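Notes on Keeping a Household Inventory

May 5, 2018

Readers of this blog will be aware that my late aunt's house at Brarnside was cleared last year, and that the task fell to me as executor. Several have written to ask how the contents were recorded. I set out the procedure here, together with certain observations on where it fell short, in the hope that it may be of use to others who find themselves with a similar duty.

Why an inventory is needed

An executor is expected to know what an estate contains before anything is given away or sold. In my aunt's case the will named five beneficiaries, of whom two lived abroad and could not visit. It was therefore agreed at the outset that no item would leave the house until it had been entered in a written list and the list had been circulated. Mr Boateng, the solicitor, advised that the list need not be elaborate. A line for each item, a note of its condition and the name of the room were sufficient for his purposes.

I should add that household goods of modest value may be grouped. I did not appreciate this at first and spent the greater part of a morning entering teaspoons one at a time.

The numbering of entries

Each entry was given a number, written on a paper tag and tied or placed beside the item. The completed list ran to 314 entries. Tags were used in preference to adhesive labels, which had been tried on a bookcase in the hall and had lifted a small patch of the varnish. The repair was paid for out of my own pocket and has not been charged to the estate.

Numbers were never reused. Where an item was withdrawn, usually because it proved to belong to a neighbour, its number was struck through and the reason recorded in the margin. This was at the suggestion of Jacqueline Langlois, my cousin, who spent many years in a hospital records office and holds firm views on the subject. I resisted the practice and was wrong to do so. When a question arose in July over a missing carriage clock, the margin notes settled it within minutes. The clock had been lent to my aunt by Mr Darko next door and had been returned to him.

Furniture and larger pieces

Tables, wardrobes and beds were measured as well as listed. Three measurements were taken in each case, and the narrowest doorway on the route out of the house was also noted. The landing at Brarnside turns sharply, and one wardrobe could not be brought down without being taken apart.

The finish and any damage should be entered at the same time. Words such as "good" or "fair" are of little help to a person reading the list in another country, and I would recommend a plain statement: ring mark near one corner, left drawer sticks, one castor missing. For tables, the colour of the wood and the shape of the corners are worth a few words, as families tend to remember a table by these and by little else.

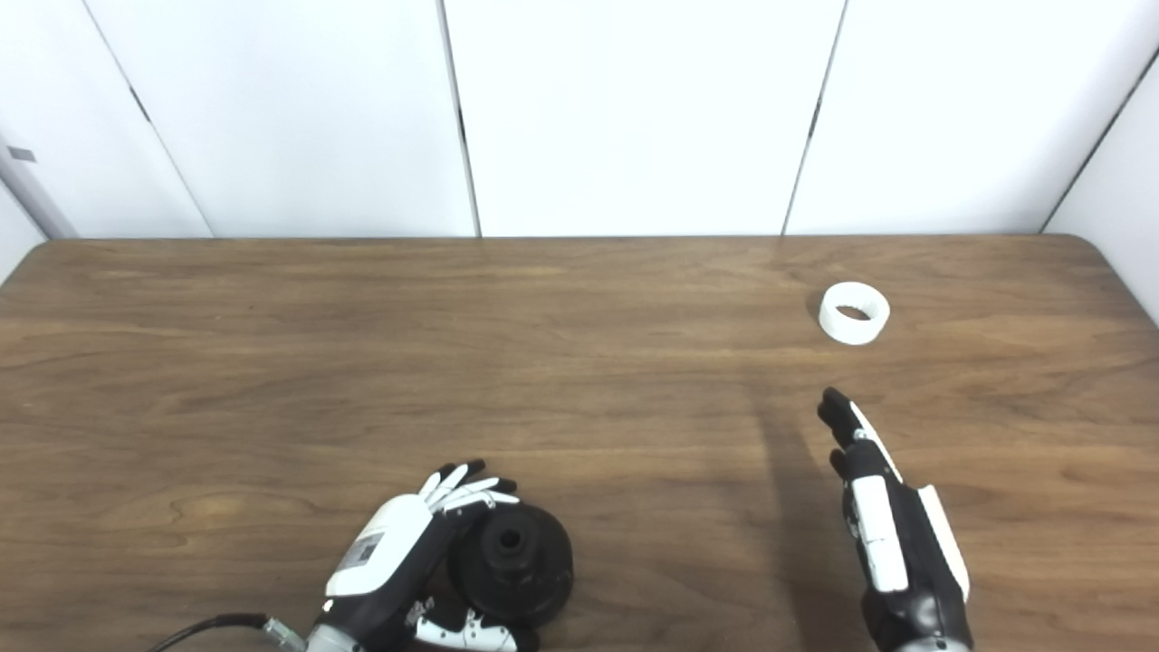

Valuation

A valuer was engaged for a single visit at a fee of 200 pounds. He examined the furniture, the pictures and a box of jewellery, and gave his figures in writing the following week. The most valuable item was a writing desk, put at 600 pounds, which none of the family had thought worth anything. A dinner service of which my aunt was extremely proud was put at rather less than the cost of posting it.

It is advisable to have the list complete before the valuer arrives. Ours was not, and the contents of the garden shed were in consequence never valued at all. The beneficiaries agreed to let the matter rest.

Distribution

Copies of the list were sent to all beneficiaries, each of whom was asked to mark the entries they wished to have. Where two people marked the same number, they were invited to settle the question between themselves before I was consulted. This happened on eleven occasions, and on ten of them I was not needed. The remaining case concerned a set of garden chairs and is still under discussion.

Items that remained unmarked were offered to local charities. A copy of the final list, with all margin notes, has been lodged with Mr Boateng, and a second is kept with my own papers.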